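Drinks Corner and Wipe-Down Table, Monthly Safety Check with Comments
Sostlow house, ground floor. Checked on a Sunday by Leonie Grabner, read over by Xiaoyan Jia.

Marks used: OK, WATCH, FIX. Comments are mine unless signed XJ.

1. Table surface
Clean, no sticky patches: OK
Stable when leaned on: OK
Comment: Big improvement on last month! I leaned on all four corners and got no wobble at all. The white top shows every crumb, and I love it for that (XJ does not).

2. Sponges and cloths
Stored away from cups: WATCH
Smell test: OK
Edges fraying: OK
Comment: The yellow ones have held up so well that I'd happily order the same again. They do keep drifting back toward the cups, though. Please give them their own dish. Swap date goes on the sheet inside the cupboard door, and the March line is still blank.

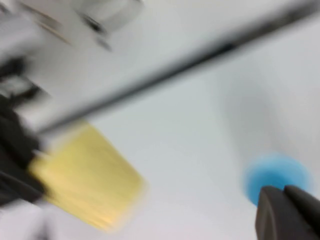
Item 2, table top. Pale yellow block at left, black rod across.

XJ: I filled in the March line after reading this. Sorry!

3. Cup rack
Posts tight in the base: OK
Caps seated: OK
Tray wiped out: WATCH
Comment: Each post gets a gentle twist and each cap a light tug. Nothing moved, which made my morning. The Milošević rack we had before used to shed a cap every time someone hung a heavy mug on it, so this is a real treat. Tray still needs its weekly rinse, see the next item.

4. Cups
Paper cups thrown out after one use: OK
Rims free of cracks and soft spots: OK
Spare sleeve sealed: FIX
Comment: Spare sleeve was open on the shelf again. I folded it over and put a clip on it, but a lidded tub would be so much better. Sikent sells one in the right size and I have put it on the list. 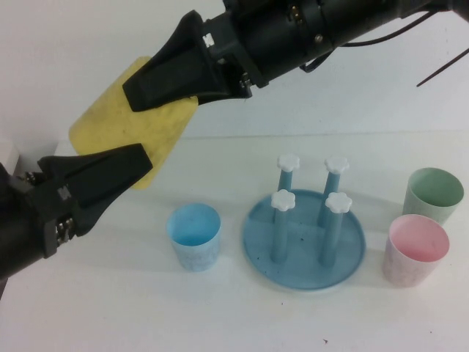
Rinsing the rack is my favorite fix of the whole sheet because it takes hardly any time and makes such a difference. Lift everything off, run the base under the tap, shake it, and stand it on a towel. Do the base as well as the posts, please. People go straight for the white flower caps since they're the pretty part, and the little dark specks get left behind in the blue tray. A soft brush gets into the angle where the rim meets the floor of it. Don't use the scouring pad, it dulls the finish.

5. Cords and loose items
Cords clear of the sink side: OK
Cords coiled when not in use: OK
Small sticks and picks put away: WATCH
Plugs free of damage: OK
Comment: Lovely to see a cable coiled up for once! Keep the loops loose, tight ones crack the jacket. There was one thin wooden stick out on the table. Those go in the jar, they are sharper than they look and they roll under everything. 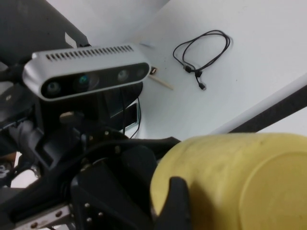
6. Floor and walkway
Mat flat, no curled corners: FIX
Clear path to the door: OK
Spill kit in place: OK
Comment: One mat corner has started to lift. I put double-sided tape under it, good for 2 weeks at most. Prirari has the rubber-backed kind and I would be thrilled to get one.
XJ: Agreed, ordering it with the tub.

Open from this check: tub for spare cups, new mat, dish for the sponges.
Next check: same sheet, 9 a.m., XJ has the clipboard.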